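About Femside

Femside packs gift boxes and small care parcels for shops, offices and mail-order sellers. We're a small packing house, and most of what we do happens on tables, by hand, one box at a time. This page explains what we pack, how the work is set up, and what we need from you if you'd like us to pack for you.

How we started

We began by packing hand care sets for one customer, a shop called Gerketti that sold soap and cream over a counter and wanted to send the same things by mail. They had the products and the boxes, but no room to put one into the other. We had a spare room and two tables. The first order was 70 boxes. It took us far too long, mostly because we hadn't thought about the order things should go in, and we repacked a good part of it before it went out.

After that first season Gerketti came back with more, and other shops asked. We moved to our present rooms on the ground floor at Buvholm, where there is a loading door and enough shelf space to keep several customers' goods apart. The name Femside came with us from the old place. We never got around to changing it.

What we pack

Most of our boxes hold small personal care items: tubes of cream, jars, little bottles, caps and measuring cups that belong with a product. Tubes are the bulk of it. They come to us in bulk cartons and leave in boxes of two, three or four items, depending on the set.

A squeeze tube looks like an easy thing to pack, and on its own it is. It has one flat end and one round end, so it doesn't stack, and it will roll toward the cap if the table isn't level. We lay tubes out on a cloth with the crimped end away from the packer and the cap toward them. That way the print can be read at once and the right tube goes in the right box. The table cloths also keep caps and cups from sliding about, and they keep the tubes from picking up scuffs off a bare tabletop.

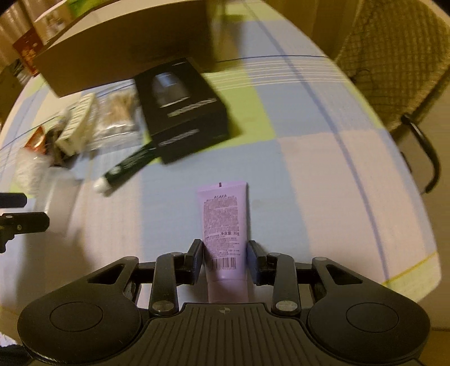
Every tube is looked over before it goes in. We check that the cap is on straight, that the crimp is closed along its whole width and that the printed net weight matches the packing list. If a barcode is smudged the tube is set aside. Customers get a list of what we set aside and why, along with the items themselves, so they can take it up with their supplier.

We also pack:

Gift sets for the New Year and for autumn holidays, with cards or printed sleeves
Staff gifts for offices, usually a mix of items bought from different places
Refill packs, where a cup or a spare cap goes in with the main product
Sample boxes for shops that want to show a range before ordering it

We don't pack fresh food, anything with a flame warning on the label, or glass over one liter.

The boxes

Our standard box is a cardboard box with a white inside and a brown outside. We tried a few others. The white inside makes it easy to see what's in the box and what is missing, which matters more to us than how the outside looks. The brown outside doesn't show handling marks and takes a label well. Customers who want a printed box or a colored one can send us their own. We need them flat, and we need five extra for every order to allow for bad folds.

The box we use most often we call the Lill, after the first set we packed in it. It's an open tray with a separate lid. The lid goes on at the last station, after the check, and never before. Early on we lidded boxes as we filled them and then had to open them all again to look for a missing cap.

How a box is filled

Each table handles one set at a time. The goods for that set stand at the back of the table or on the shelf behind it, still in their own packaging, and the open box stands in front. Nothing from another set is allowed on the same table while boxes are being filled. When the set is finished the table is cleared down to the surface or the cloth before the next one comes out.

The heavier or stiffer item goes in first. A measuring cup, for example, is put in standing up, with the graduation marks where they can be read, and the tube is laid beside it. Soft items follow. Paper or filler goes in last if the customer has asked for it.
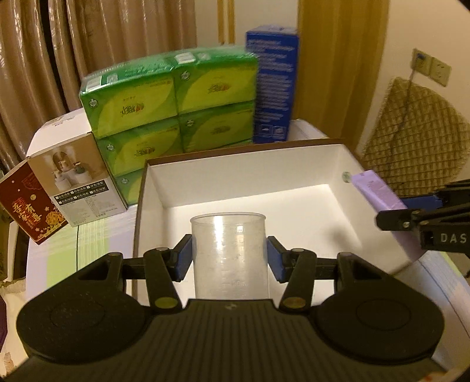
Mixed orders take more care. Office gifts in particular can include things of very different sizes, from boxed household items to shrink-wrapped packs and flat gift boxes. For these we make up one box by hand, take it apart, and write down the order it went together in. That sheet stays at the table until the job is done. If you're sending us a mixed order, please tell us which items may be turned on their side. We can't always tell from the packaging.

Checking

A second person checks each box before the lid goes on. They have the packing list and look into the box without touching anything first, then lift out any item that hides another. Small clear parts are what we watch for most. A translucent cap on a white box floor is easy to miss, and easy to leave behind on the table too, so the cloth gets checked along with the box.
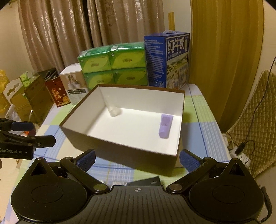
Boxes that pass are lidded, labeled and put on the rack by the loading door. Boxes that don't pass go back to the table they came from, with a slip saying what was wrong. We keep the slips until the order has shipped.

Our rooms

We have four packing tables, a shelf room for customers' goods and a small office. Some tables are plain white and some have a checked cloth on them. The cloths came from the old place and we've added to them over the years. There are 13 shelf bays, one per customer, and when they're full we don't take on new work. September through December is usually full.

Working with us

Send us one complete sample of the set you want packed, with the product list and the number of boxes. We'll pack the sample, send it back to you as we would send the finished order, and give you a price per box. Once you've agreed to it we book a table.

Goods should reach us a week before the packing date. Please mark each carton with your company name and what's inside. Deliveries are taken at the loading door from 8 a.m. to 3 p.m. The gate to the yard is on the left side of the building, and the bell is next to it.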